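Reheating Leftovers at Home: What Students Do and What They Pay
Final report, Consumer Studies project
Lefteris Spanos
Sep 20, 2020

Background

Most students in our building cook one large meal and eat it over several days. The question for this project was how they reheat that food and whether the choice of appliance makes a difference to the electric bill. I started with the idea that the full-size oven was the main problem. That was only partly right.

Method

I asked 19 students to keep a food diary for eight days. Each person wrote down every meal they reheated, the appliance they used and how long it was on. Two people dropped the diary halfway through, and I kept the pages they had finished. The diaries gave me 531 reheated meals in all. I also borrowed a plug-in power meter and used it on the small appliances. The full-size ovens are wired in, so for those I had to work from the rating plate.

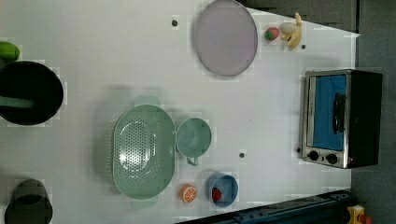
The portion was kept the same for every test: one serving of baked pasta, taken from the refrigerator and heated until the middle reached 165 degrees. I used a probe thermometer and checked in two spots. Dishes were not covered. In the diaries people covered their food or not as they liked, so the test times do not match the diary times exactly.

Results

The microwave was the most common choice by a wide margin. It was also the fastest and used the least power per serving. Countertop ovens came second. People picked them for pizza, bread and anything with a crust, and several wrote that they would eat the food cold before they would microwave it. The full-size oven was used least often, but those meals had the longest running times because most people preheated it.

Preheating was the biggest surprise. In many entries the oven was heating empty for longer than the food was in it. One student stopped preheating on the third day after looking at her own diary, which may have changed the results slightly.

Problems

Some entries had no time written down. I left these out of the running time averages but kept them in the meal count. The kitchen was also warmer on some test days than others, and I did not correct for that.

Next steps

I would like to repeat the diary in November, when people cook more soups and stews. I would also add a question about stovetop reheating, which I forgot to put on the form.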